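How much should I vary the setup when recording pick and place demos?
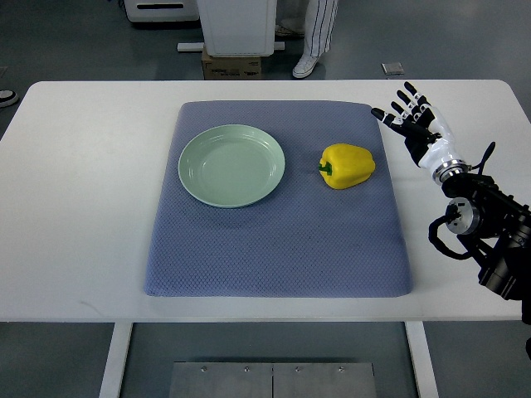

Hi everyone, long-time reader and first-time poster, so please bear with me if I ramble a bit. I've been recording teleoperated examples for a small learning project, and the task could hardly be simpler: pick up the pepper, put it on the plate. I've got 90 good recordings so far. I was rather proud of them until I trained on the lot and tried the result on a slightly different layout.

With the plate on the left of the mat and the pepper to the right of it, the policy does a nice enough job. Move the plate a hand's width toward me and the hand still goes to put the pepper down where the plate used to be. Turn the pepper so the stem points away from the plate and the fingers close a bit too early, as though they're expecting the fat end. I went back through my recordings, and of the 90 there are 89 with the pepper on its side and the stem toward the plate. The odd one out is from the first evening, before I'd settled on what I thought was a sensible, tidy way of doing things. Oh dear.

So my question is really about how to spend my next few weeks. I can manage a couple of hours in the evening, usually from 7 pm or so once the shared room has quietened down, and in that time I get through a fair number of recordings if nothing goes wrong with the thumb. Should I be moving everything every single time? Only the pepper? Do I need different plates and different vegetables before it's worth going further, or is that a later problem? And what about people walking past behind the table? Their legs and shoes turn up in the head camera view, and I've been stopping and redoing any recording where someone wanders through, which eats up a lot of the evening.

I'm labelling in Jitari and replaying in Zekinell, if that makes a difference to anyone's advice. The hand starts open and raised at the right side of the mat every time, and I'd like to keep that if I can, as it makes resetting so much easier on my own.

Thanks so much in advance, and sorry for the length!

mallee_tinkerer

Posted by slowgripper

Welcome! What a lovely clear post, and please don't feel bad about the 89, because I'd guess most of us here have done the very same thing. My own first batch was a mug with the handle always at three o'clock. I had 315 of them before I noticed, and I'm still a little sore about it.

I'd move the plate and the pepper every time, but I wouldn't leave it to your own judgement on the night. People are dreadful at being random. You'll think you're scattering things about, and then you'll plot the start positions and find a neat little cluster in the comfortable part of the mat. What worked for me was marking out a grid on paper (not on the mat itself, or the policy may well learn the marks), writing the squares on slips and pulling two from a jar before each recording, one for the plate and one for the pepper. If the two squares are too close together for the fingers to get in, put one back and draw again. For the pepper I'd add a third slip for the stem direction. Eight directions is plenty.

Do let the plate end up on the right sometimes, with the pepper on the left. It feels awkward to drive the hand across the top of the plate and back again, and your first few will be ugly. Keep them anyway, provided the pepper ends up on the plate and you didn't knock anything on the way. A slightly clumsy recording of a hard layout has been worth more to me than a tenth beautiful recording of the easy one.

On the starting pose, yes, keep it if it helps you reset, but record a portion of your examples with the hand starting somewhere else, maybe lower, or further in over the mat. Otherwise, the first time it misses a grasp it'll be hovering in a place it has never had to recover from, and it will just dither there looking lost. I'd also do a batch where you deliberately come in a bit off line and then correct yourself. Label those separately in Jitari so you can leave them out if they do any harm.

As for passers-by, please stop throwing those away! If the room has people in it when the robot is running, then the recordings ought to have people in them too. I'd only bin one if somebody leans over the table or bumps it. All that redoing is probably costing you more than anything else on your list.

Different plates and vegetables can wait a bit, I think. Get one pepper working all over the mat first. My one exception would be to buy a few yellow peppers at the same time and swap between them, as they vary such a lot in shape and each one goes soft after enough squeezing. A tired pepper behaves quite differently in the fingers from a fresh one, and you don't want to discover that halfway through a test (ask me how I know).

Posted by Pathak_user

you need 3000 minimum. anything less is a waste of time. use Pathak for augmentation and flip them all left to right, gives you double for free

Posted by kettle_and_servo

I'd be a little careful with the flipping idea above. It's a perfectly good trick for some kinds of picture, but your arm comes in from the right. Mirror the images and you've got a left hand coming in from the other side, with recorded joint angles that belong to a right-side arm. Unless you mirror the actions properly as well, and your robot has a matching arm over there to make use of them, I'd expect it to muddle things. Small brightness and colour changes are safer, and even there I'd go gently on the colour if you're planning to ask it for "the yellow one" later on.

I also wouldn't get hung up on 3000. It depends so much on what you're training and whether you're starting from something that has already seen plenty of grasping. With one object and one plate, I'd do another 90 using the jar and slips (which is a terrific idea, I'm stealing it), train, and have a look at where it fails. Then record more in those spots. It's a much happier way to spend an evening than grinding toward a big round number and hoping.

A couple of smaller things from my own bench. Decide on your test layouts now, before you record any more, and write them in a notebook. I keep a page of them and never record training examples with those exact placements, and I run the same page after every training round. Before I did that I was forever convincing myself that the new one "felt better", when all I'd done was put things down where it liked them.

Have a think about your mat too. If it has a soft, slightly raised edge, try some with the plate sitting partly over that edge or out on the bare table, but only if you care about it working there. The plate will sit a bit lower on the bare tabletop than it does on the padding, and a policy that has only ever let go over the mat may drop the pepper from higher than you'd like. If the real job always happens on the mat, then leave that alone and save your evenings.

And check your replays in Zekinell for the moment of release. I had a whole run where I was opening the fingers all at once, and round things rolled straight off the plate after I'd stopped recording. Now I open slowly, lift straight up, and count to two before I end the recording. It adds a little to each one, but the endings are much cleaner.

Posted by mallee_tinkerer

Thank you both so much (and thanks for the number, Pathak_user, though I may need a longer winter). I've cut up my slips and found a jar. First draw put the plate at the far right corner with the pepper tucked in close behind it, so I put one back and drew again as instructed. I'll leave the passers-by in from now on.

One more thing if anyone's still reading – do you keep the stem direction as a label in Jitari, or just in your notes?

Posted by slowgripper

As a label, every time! I kept mine in a notebook for the first month and then had to go back through the lot typing them in. If you export to Plutero later on you'll want it there to sort by, too.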